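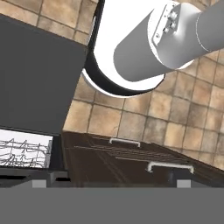

Attachment 1 - mount view, dishwasher rack at left, drawer handles below

Ticket 1416 - Sernau kitchen simulation kit, trial license
Opened 12 Jun 2021 by Sheyla Agudelo
Status: waiting on customer

Problem: arm preset "Fellitz" loads, but the planner rejects handle targets with "goal out of reach". Kitchen scene is stock, no edits. Step limit set to 2000, timeout 60 s. Same error after reinstall.

Reply, Kirstin Aitken (support): Please send a view from the counter side with the wrist folded forward, plus the planner log.

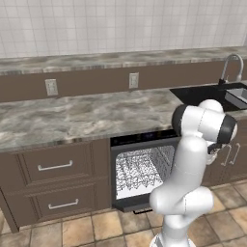
Attachment 2 - counter view, gripper pointing down toward the right cabinet

Sheyla Agudelo: Log attached. Ten runs, 10 rejections, all on the vertical handles under the sink.

Kirstin Aitken: Log shows the base offset being read from the February scene file. Delete the cached scene, reload the preset, then rerun with the dishwasher door set as a collision body - it is off by default in the trial. Send the new log if the error comes back.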